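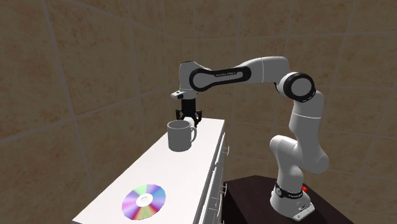
Fesetti Lettings
Safety checklist before a new tenancy, with comments
Property: flat 6, Clillside
Version of February 2020

How to fill in this list

Write OK, NOT OK or N/A beside each point. Where there is a comment from the last visit it is printed under the point, and please do not delete it when you add your own. If you are not sure between OK and NOT OK, write NOT OK and explain in a few words. The office prefers a list with many remarks to a list which is very clean and tells us little.

The electricity and the water must be on during the visit. Bring a torch, a tape measure, a thermometer for the hot water and the small steps from the office.

1. Entrance and stairs

1.1 Street door closes by itself and locks. OK
1.2 Handrail firm for its whole length. NOT OK
Comment: The handrail moves at the upper fixing when one pulls it with normal force. The two screws are turning in the plaster. Reported to Kwofie Property Repairs. It must be fixed before the keys are given.
1.3 Stair lighting works and stays on long enough to reach the top floor. OK
Comment: The timer is set to 30 seconds. I walked it slowly with a bag and arrived with light, but an older person maybe would not. I ask the owner to consider a longer time.
1.4 Nothing stored on the landing. OK
1.5 Flat door can be opened from inside without a key. OK
Comment: The old lock with a key on both sides was changed in October. The old keys are still in the envelope at the office and can be thrown away.

2. Fire safety

2.1 Smoke alarm in the hall sounds when tested. OK
2.2 Smoke alarm is inside its replacement date. OK
2.3 Heat alarm in the kitchen sounds when tested. OK
Comment: It sounds, but the hall alarm did not answer it. They should be linked. I tested again from the hall side and then both were sounding. The electrician must look at this, so please do not count the OK as final.
2.4 Fire blanket present, pulls out freely. NOT OK
Comment: It is mounted directly over the hob. With a fire in the pan one would have to reach over the flame. Move it to the wall near the door.
2.5 Internal doors close fully into the frame. OK
Comment: Bedroom door touches the carpet a little and needs a push.
2.6 Carbon monoxide alarm in the room with the boiler. OK

3. Gas and heating

3.1 Gas safety record in the folder and still valid. OK
3.2 Boiler flue outside is free and not damaged. OK
3.3 Boiler starts for heating and for hot water. OK
Comment: Boiler is a Pladavel. On the first attempt it showed a fault and I had to press reset. After this it started three times without problem. The pressure was on the low side of the green part of the dial.
3.4 All radiators become warm from bottom to top. NOT OK
Comment: The radiator in the living room stays cold on its upper third. Probably air. I had not the key for it with me, my mistake.
3.5 Hot water at the bath not hotter than the limit on the office card. OK
3.6 Gas meter reading written down. See separate sheet.

4. Kitchen

4.1 Worktop fixed, joints closed, no raised edges. OK
4.2 Wall cupboards firm when pulled downwards. OK
Comment: The cupboard over the sink has one hinge which is tired. The door does not fall, it only hangs lower than its neighbour.
4.3 Base units level, doors and drawers open without catching. OK
Comment: Unit beside the cooker is 600 mm wide. The owner asked for this measure in case he orders a dishwasher.
4.4 Cooker does not tip when the oven door is open. OK
4.5 No socket directly behind the hob or within splashing distance of the sink. OK
4.6 No leak under the sink after five minutes of running water. NOT OK
Comment: A slow drop from the trap. I put a tissue under it and the tissue was wet. Hand tightening did not help. New washer needed.
4.7 Extractor works on all speeds, filter clean. NOT OK
Comment: Works, but the filter is full of grease. The cleaning company should have done this, it is on their list also.

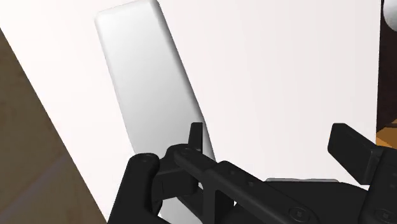
White surface, plain finish.

5. Bathroom

5.1 Light is of a type allowed in a bathroom. OK
5.2 Extractor fan runs on after the light is switched off. OK
5.3 Seal around the bath complete. NOT OK
Comment: Open at the corner under the taps, the length of a finger. It was written already on the last list and was not done. Please do it this time, the ceiling below belongs to another owner.
5.4 Toilet is firm on the floor, flush stops correctly. OK
5.5 Door lock can be opened from outside with a coin. OK

6. Electricity

6.1 Installation report in the folder. OK
6.2 Test button on the fuse board switches off the supply. OK
6.3 Circuits are labelled so that a new tenant can read them. NOT OK
Comment: The labels are in pencil and one says only "back". I suppose it is the bedroom, but I did not want to write a new label on a supposition.
6.4 No cracked or loose sockets. OK
6.5 Electricity meter reading. 353

7. Windows and outside

7.1 Restrictors fitted on all windows above ground floor. OK
7.2 Glass without cracks. OK
7.3 Blind cords secured to the wall. NOT OK
Comment: The cleat is there but it is too low, a small child can reach it. Must be moved up, or take a blind without cord.
7.4 Balcony rail firm. N/A
Comment: There is no balcony. The old advertisement mentioned one and should be corrected.
7.5 Gutter seen from the window is free. OK

Work to be finished before keys are given

1.2 handrail
2.3 link between the alarms
2.4 fire blanket
4.6 trap under the sink
5.3 seal of the bath
7.3 blind cord

The radiator, the filter and the labels can be done in the first week, if the tenant agrees to this in writing. A second visit is necessary for the six points of the list above. For this visit the short form is enough, and it goes in the same folder behind this one.

Copy to: owner, office, tenant folder.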